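Jarotville Tenants' Supper Club, notes from the 2023-11-09 meeting

Present: Carmela Ferraro, Darren Sedgwick, Ama Eshun, Heather Dow, and me (Aniela Ostrowski, typing this up at my kitchen table, so blame me for the spelling). Last month's notes got a yes from everyone once Heather fixed the soup total.

Packing night. We did 102 boxes in November and my wrists know it! Folding the boxes is still the slow part. Darren asked again whether a machine could do it, and this took up most of the evening (sorry, Ama, I know you had the freezer on the list).

Darren had called Hovance, and they quoted him 1,030 a month to rent a two-arm setup. Carmela laughed out loud. She used to work the line at Stekel and says a machine there could close boxes all day long, but only the one size, and somebody had to stand next to it anyway. Ama thinks fruit would be the hard part, what with grapes being squishy and every apple a different shape. I said I'd take one that folds my towels. Heather wants to know who wipes it down.

We voted to leave it for now. Darren will write to Frimpong and ask if we can come watch theirs for 30 minutes, no sales talk, and he's going to send the rest of us what he finds.

Freezer: the door seal is going. Ama has a price for a new one and will order it.

Boxes: 27 left in the hall closet. Carmela is picking up more, the shallow kind with the lid attached. Please flatten the old ones before you put them out, I tripped twice.

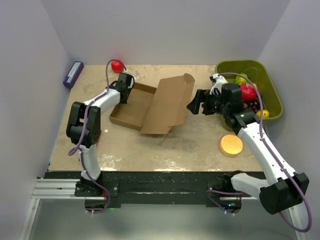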